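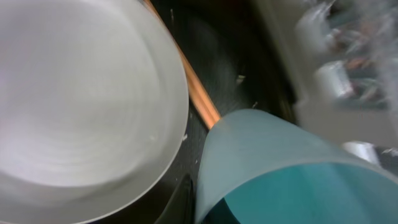
What is the hardest part of going from the 400 metres flat to the 400 metres hurdles?

Learning to count your steps while your legs are telling you to forget about it. A flat runner can drift off for a stretch of the back straight and get away with it, but over hurdles you need to know which foot is coming and how many strides you've got left, and you need to know it when you're so tired that your own name would be a struggle.

I put that question to Ikhsan Manurung before I'd even got my coat off, because it had been bothering me on the train to Plodinton. I ran the flat at school, badly, and the sight of ten barriers in front of me would have sent me home. Ikhsan made the switch at twenty-three, late by most people's reckoning, and last season he took the county league title in it for Plodinton Harriers. He's got a semi-final to show for his first go at the national championships too. I'd been wanting to talk to him for ages!

We met at the track just after four in the afternoon, when the juniors were still doing relay practice and there was a good deal of shouting about batons. His coach, Quang Diệp, was over by the far bend with a tape measure. He waved it at me and carried on.

"He measures everything," Ikhsan said. "The gap between the hurdles is thirty-five metres, it's been thirty-five metres for longer than any of us have been alive, and he still checks it. Last April he found one that was out by the length of my shoe, and he was happy for a week."

I asked how the whole thing started. I'd read in the club newsletter that he'd been talked into it on a coach trip, and he laughed and said that was partly right. The club was short of a hurdler for a league match at Mavby and there were points going for anyone who got round. He'd already run the flat race that day, so his legs were gone before he started.

"I'd been over hurdles maybe twice, in PE, and they were the little ones. Quang just said, run at it and don't stop. So I ran at it and I did stop, at the sixth, because I was too close and I had to sort of stand there and climb over. People clapped, which was worse. But I finished fifth out of six and we got our points, and on the way home I couldn't stop thinking about how much time I'd left out there."

He says he'd been stuck on the flat for two years by then. He'd got his best down to 48.9 and couldn't shift it, whatever he did in the winter. (He lists what he did in the winter. It includes a sand dune.) What he liked about the hurdles was that there were things to fix. If a flat race went wrong he'd come off the track knowing only that he'd slowed down. With the hurdles, he could say he'd lost it at the seventh because he'd chopped his stride.

This is the bit I wanted to understand, so I made him draw it for me on the back of a start list. Between each pair of hurdles you take a set number of strides. An odd number brings you to the next one on the same lead leg, and an even number means you've swapped. The very best men take thirteen strides for most of the race. Ikhsan takes fourteen for the first five gaps and then goes to fifteen, and getting fourteen to work meant he had to learn to hurdle off both legs.

"My right leg was rubbish," he said. "My left leg leads, it's always led, it's the one I kick a ball with. When Quang told me I'd have to alternate I said fine, how long will that take, and he said a winter. It took two."

Quang had come over by this point and was winding his tape in. He's a quiet man who ran the hurdles himself for a good many years, and he took a while to warm up to my recorder, but he got going on the subject of the right leg.

"Everybody wants to practise the good side," he said. "You set up five hurdles and tell them to go over on the bad side, and by the third one they've shuffled their feet and gone over on the good side again, and they look at you as if you won't have noticed. I made Ikhsan walk them. Walk over, right leg, walk over, right leg. He hated me."

"I did hate him a bit," said Ikhsan.

There was a notebook involved. Ikhsan fetched it from his bag to show me, a fat thing with an elastic band round it, and in it he's written down every session since he took up the event. He'd just turned over to number 247. Most of the entries are a couple of lines long. I read one from his second winter that said "6 x 3 hurdles, right lead, rain, Q says better, I say no." Another just said "Fell."

I asked about the falling. He rolled his eyes, but he told me.

"You do fall. Everyone does. I've gone down properly in a race once, at Eltier, second to last hurdle, and I was winning as well! I clipped it with my trail knee and I was on the floor before I'd worked out what had happened. I got up and jogged in. There was a little lad leaning over the rail and he said 'that looked like it hurt', and I said 'it did, mate'. Then I went and sat behind the long jump pit for half an hour."

Eltier comes up a lot when you talk to Plodinton people. It's the big club along the valley, it has the indoor straight and the proper gym, and for as long as I've been covering the league it has won nearly everything. Ikhsan was asked to move there after his first good season. He thought about it, he says, for longer than he's told Quang (Quang, standing right next to us, said he'd known all along). In the end he stayed. The indoor straight was tempting, but he'd have had to start again with a coach who'd never seen his right leg at its worst.

And then last July he went back to Eltier for the league final and won. I was there for that one. It was a windy evening and the back straight was into the wind, which plays havoc with your stride pattern, and I watched three good runners come up short at the third hurdle and stutter. Ikhsan didn't. I asked if he'd felt how well it was going.

"No! I thought I was having a nightmare. We'd changed it in the warm-up. Quang had walked down the back straight with his hat off, to feel the wind, and come back and said go to fifteen from the start. I'd never run fifteens from the start in a match. It felt like I was jogging. I could hear people on my outside and I thought they'd all gone. Then we came off the top bend and the wind was behind us and I was just level, and I had loads left, and everybody else was cooked."

He ran 52.3, and it's still his best. He reckons there's a second to come off it this summer if the back straights of the world are kind to him. Quang wouldn't be drawn on a time. He'd only say that the last 50 metres needed work, and that the run from the tenth hurdle to the line was where Ikhsan lost his place in the final at the nationals.

I pushed a bit on this, as it must have stung. He was third off the last hurdle in his semi, with the first two going through, and he ended up fifth.

"I stopped hurdling and I didn't start sprinting," Ikhsan said. "That's the best I can put it. There's a moment when you land off the tenth and your brain goes, done, lovely, well done. And there's forty metres left. I've watched it back more than I should have. You can see my shoulders go up round my ears."

So this winter they've been doing what Quang calls run-ins, over and over. Two hurdles, then the full forty to the line, then walk back. They're dull to watch, and I can say so with some authority as I watched eight of them in a cold wind that evening. On the fifth one he hit the last hurdle hard enough to knock it flat, and he swore, and then looked over to check whether the relay juniors had heard. They had. They were delighted.

I liked watching the pair of them work. There's not much talking. Quang stands side on at the last hurdle and holds up one finger or two as Ikhsan walks back, and when I asked what the fingers meant they both got a bit cagey. It was something to do with his arms. I let it go.

Money is tight, as it is for pretty much everybody at this level. Ikhsan works mornings at Teoh, the tile warehouse on the ring road, lifting boxes from six until one, and he trains after a nap. He's asked for the whole of June off and hasn't heard back. Some weeks he'd rather swap the boxes for a desk, he said, but then he'd have to sit still, and his hamstrings don't like it.

"My mum thinks it's mad," he said. "She came to Mavby once and she watched through her fingers. She said, why can't they move them out of the way? I said, Mum, that's the race I used to do."

The season opens with a home match, and he's down for the hurdles and the long relay, with not very much time in between. I asked if he'd ever fancy another go at the flat on its own, just to see what all that stride work has done for him. He said he'd like to, very much, and that he had a sneaking feeling the 48.9 would go. Quang said we'd see about that in August, and went off to put the hurdles away.

Ikhsan went after him to help. It was getting on for half past six, and they had one more lane to clear before the lights went off.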